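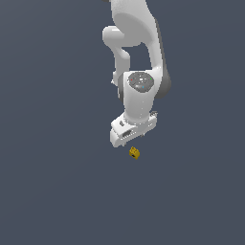
About Herniveo

Herniveo is a small school for people who work in social care, or who would like to. We teach evening and weekend courses in family support work, home visiting, care of older adults and the writing that goes along with all of it (there is always more writing than anyone expects). Most of our students already have a job, a household or both, and we have built the school around that, sometimes well and sometimes by trial and error.

If you have landed on this page because you are thinking of applying, welcome! Get yourself a cup of something and read on. If you are only looking for the phone hours, they are at the bottom.

How we got started

The school began at Miroslava Skála's kitchen table. Miroslava had spent most of her working life as a family caseworker, and for the last stretch of it she supervised new hires, who came to her with good hearts and good grades and very little idea of what to do when a door opened and the person behind it did not want to talk. She started inviting them over after work to practice. One of them would play the caseworker, another would play the grandmother or the landlord or the tired dad, and Miroslava would sit at the end of the table with her knitting and stop them whenever she heard something she wanted to go back over.

Word got around, as it does, and before long the table was too small. Otakar Hubáček, who was then running a day program for older adults a few streets over, offered the use of his activity room after six in the evening. He stayed to listen one night, disagreed with Miroslava about something to do with home safety checks, and was teaching his own session by the following month. They still disagree about home safety checks, and students in the January group usually get to hear both sides.

The name came from a street sign Miroslava misread on vacation. She liked the sound of it and wrote it on the first attendance sheet, and by the time she found out her mistake we had already ordered the stationery.

What we teach

Our main course is the Family Support Certificate. It runs over 2 terms and is meant for people who are new to the field or who have been doing the work without any formal training. You will learn how to prepare for a first visit, how to listen, how to keep notes that another worker can pick up and use, and how local services fit together. That last part changes often enough that we rewrite the handouts every year, and we would rather give you a fresh photocopy than a handsome binder that is out of date.

The second course, Supporting Older Adults at Home, is Otakar's. It covers daily routines, memory loss, talking with relatives who live far away, and grief, which takes up more of the course than it used to because students kept asking for it. You don't need the certificate to take this one. We have had neighbors, church visitors and a good number of grown children looking after a parent, and the mix makes for better conversations than we could plan.

We also offer short workshops. The regular ones are on case notes, on working with an interpreter, and on supervision for people who have just been promoted and are wondering what they have gotten themselves into. Groups in every course are kept to 10 students. We have been asked many times to make them bigger, and we understand why, but the practice conversations are the heart of what we do and everyone needs a turn.

Placements

Certificate students spend part of their second term on placement. Our longest partner is Paulík, a family center that runs a drop-in morning, a toy library and a parents' group, and has been patient with our students from the very beginning. Follia, which arranges home help and companionship for older people, takes students from both courses. Wuretti is the newest of the three and works with teenagers leaving foster care, and a placement there asks a little more of you, so we talk it through first and match people with care.

Each placement comes to 70 hours. You can spread them out or do them in a block, whichever your employer and your family can live with. You will have a supervisor at the placement and a tutor here, and the two of them really do speak to each other.
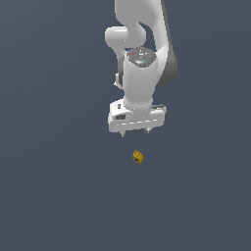 We ask students to keep a placement journal. It isn't graded, and you can decide which pages your tutor reads. Some people write three lines on the bus, and some fill notebook after notebook. Gergely Gál still has his, and he will happily show you the page where he wrote down a client's bus route in great detail and forgot to write down what the client had said.

The people you will meet

Miroslava Skála teaches the first term of the certificate and meets every applicant. She has cut back her hours a little, in theory.

Otakar Hubáček teaches the older adults course and looks after our ties with Follia. He holds a degree in social work and another in music, and he has been known to bring the accordion to the end-of-term supper.

Ineke Van Leeuwen is our placement coordinator. She came to us from hospital social work, where she spent years helping patients get home safely, and she has a gift for knowing which student will be happy where. If your placement is going badly, call Ineke first. She would much rather hear it in the first week than the last.

Gergely Gál took the certificate himself while driving a delivery van, went on to work at Paulík, and now teaches the second term along with the case notes workshop. Students like his classes a great deal, and his red pen somewhat less.

Radek Mikuš runs the office. He handles applications, fees, room changes and lost umbrellas, and his is most likely the voice you will hear when you call.

Who comes here

All kinds of people. We have taught school aides, nurses, a retired baker, parents going back to work and a good many people who had been caring for somebody at home for years and wanted to put a name to what they already knew how to do. To date, 631 students have finished one of our courses. Many of them stay in touch, and a fair few come back to play the landlord or the grandmother in practice sessions, a job they seem to enjoy rather too much.

You don't need a college degree to apply. We ask that you be an adult, that you can read and write comfortably in everyday English, and that you come in for a chat with Miroslava before you sign up. It is a real chat and there is nothing to study for. Placement students will also need a background check, and Radek can walk you through the form, which is longer than it ought to be.

Fees and help with fees

Fees are set once a year and are listed on the courses page. You can pay by the month at no extra cost. Every group has one place held for a student who could not otherwise come, and we fill it quietly, so please do ask. Several employers in the area will pay part of the fee too, and Radek can write a letter for you to hand to your manager.

Visiting us

We are on the second floor, above the pharmacy, and there is an elevator at the back if you come in from the parking lot. Evening classes start at 6:30, with the kettle on from six. Prospective students are welcome to sit in on a class as long as the group has agreed to it beforehand, so give us a little notice and we will ask them.

The office phone is answered from noon to 7 p.m. on class days. Outside those hours please leave a message with your name and a good time to reach you, and say your number twice, slowly, for Radek's sake.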